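Unit 7: Planning Overland Transfers

These notes accompany the second session on regional transport and should be read before the seminar. The worked case is the journey from Gunix, on the coast, to the hill town of Mikuš. No through service exists, and travellers change at Stonent.

7.1 Rail to the junction

Trains leave Gunix in the morning and again in mid-afternoon. The line ends at Stonent Lower, while buses for Mikuš depart from Stonent Market, 600 metres uphill. Students should allow 15 minutes for the walk - more with heavy luggage - and should not treat the printed connection as guaranteed.

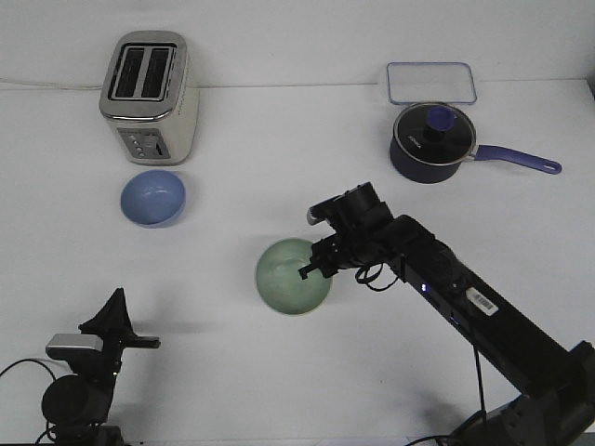
7.2 Road services

The Usa minibus runs directly between the two towns and is quicker than the train in dry weather. It crosses the pass at 3,002 metres, and the road is normally closed from November. Seats are sold at the departure point only. A return ticket does not reserve a place on the way back.

Travellers with children or bulky items are usually better served by the train, even with the change. Those arriving late in Stonent should plan to stay overnight, as the last bus leaves at 18.40. Guest houses near the market are modest, and several offer self-service breakfast.

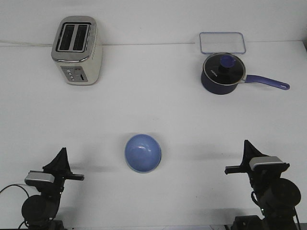 7.3 Preparation for the seminar

Draw up two itineraries from Gunix to Mikuš, one for summer and one for winter. State the waiting time at each change and the latest safe departure. Bring a printed copy to the seminar.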